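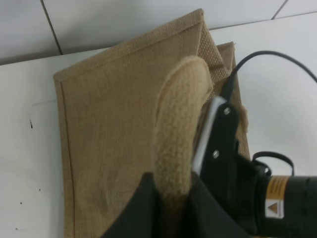

When the grip wouldn't let go

Kosmas Karagiannis has a way of telling a story that starts well before the beginning, and I had finished my coffee by the time we reached the fault itself. I didn't mind a bit. He runs the handling bench at Hakance, where two robot arms spend their days picking up soft, awkward things (shopping bags, mostly, and jute ones more than any other), and he speaks of them rather as a farmer speaks of his dogs.

"Everybody worries about dropping," he told me. "I worried about dropping for years! And then the one that gave us a fright was a bag we couldn't put down."

The job was a plain one. The arm takes a jute bag by its rope handle, lifts it, carries it across the table and lets go. On the day in question it did all of that except the last part. The fingers opened, the software was quite satisfied that they had opened, and the arm set off home with the bag still hanging from it.

"A few strands of the rope had worked in behind one of the fingers," Kosmas said. "It's lovely stuff to hold, that rope, very soft, but it has a fluff to it and the fluff finds every gap. So the arm swings back, the bag swings with it, and the other arm is coming in to do its own bit of work."

The bag caught the second arm near the wrist and both of them stopped dead, as they are built to do. Then came the part he is less happy about. Anastasia Deligiannis, who was on shift with him, reached in to free the handle. The first arm was stopped but still powered, and when the rope came loose the fingers closed by 7 millimetres.

"It nipped the end of my glove," Anastasia said, and held up the hand to show me there was no harm done. "I'd have told any trainee off for it. You see a bag dangling there and your hand goes out before you've had a think." 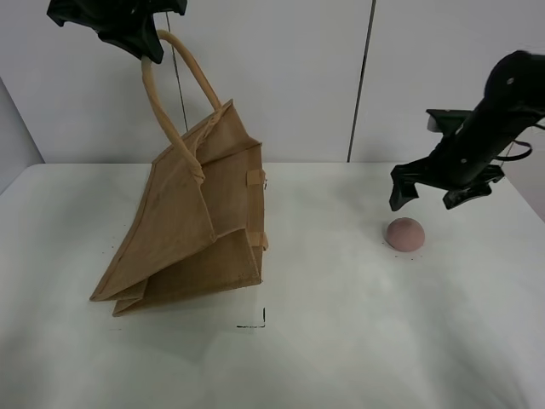

A jute bag on the lift at the Hakance bench, with the second arm at work on the right.

They wrote it up that same afternoon and sent it to Stefanou, the firm that looks after their grippers. The log showed 53 lifts that day before the snag, all of them clean. Kosmas went back over the last 1000 and found three where the bag had hung on a moment too long before falling free, and he is still rather cross with himself about those.

Since then the arm waits after opening and checks the weight at the wrist before it moves off. If it can still feel a bag, it stays where it is and calls for help. The power is now cut to both arms before anyone reaches over the table, and Anastasia keeps the key in her pocket while she does it.

"It's slower," Kosmas admitted, "and I grumbled about it for a good week, you can ask her."

"He did," said Anastasia.

The new finger covers, which should close up the gap where the rope got in, are due from Stefanou in April.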